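News > Robotics > Data collection

Search this site Enter keywords Go

Gruvham group records chair handling with hand-held grippers

Last updated: May

A group in Gruvham is recording people as they handle office furniture, with the aim of training a two-armed robot controller to do the same work. The project is called Samuel. Its current set of recordings covers mesh-backed office chairs, and the plan for this stage is 1,000 recorded episodes. At last count 355 had been accepted.

No robot arm is used during recording. The operator holds a gripper device in the hand and works on the chair directly. Each device carries its own camera, and the controller is trained on those views together with the motion of the gripper. Square black-and-white markers on the devices are used to work out where one gripper is in relation to the other.

Beatriz Seixas, who runs the recording sessions, said chairs were chosen for their shape. "A box has flat faces and you can grip it nearly anywhere. A chair has a few good places to hold and many bad ones, and the good ones move when the chair tips."

Camera views from the grippers are wide and distorted, and much of each view is taken up by the gripper housing. The group does not crop the housing out. In Seixas's account, the controller needs to learn where its own fingers are before it learns anything about the chair. 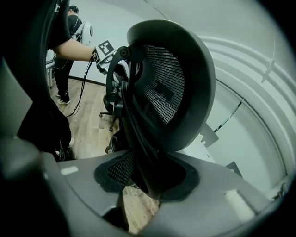
What is kept and what is dropped

Episodes are reviewed by hand before they enter the training set. An episode is dropped if a gripper loses its hold without recovering it, if the marker is out of sight for more than 5 seconds, or if the operator's free fingers touch the chair. Slips that are corrected within the episode are kept and labeled.

In the first batch, 33 episodes were dropped, most of them for marker loss. The operators now agree on a starting grip before each episode, and a second person watches the marker during the lift.

Holding points are labeled by part: headrest, top of backrest, backrest frame, seat rim, base. Tipped positions are recorded as separate episodes from upright ones. The software used for labeling, Lomov, was written in-house and plays the views from both grippers side by side.
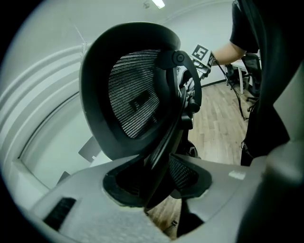

Reading time: 2 min

A grip at the top of the backrest gives good control of the tilt but leaves the base free to swing on its casters, so the placement of the other gripper matters more than in earlier tasks. Seixas said early versions of the controller copied the first grip well and were late with the second.

The next recordings will be made at a second site in Fanusholm, with different chairs and a different floor. Training on the combined set will start once both sites have passed review. The group has not set a date for tests on a robot.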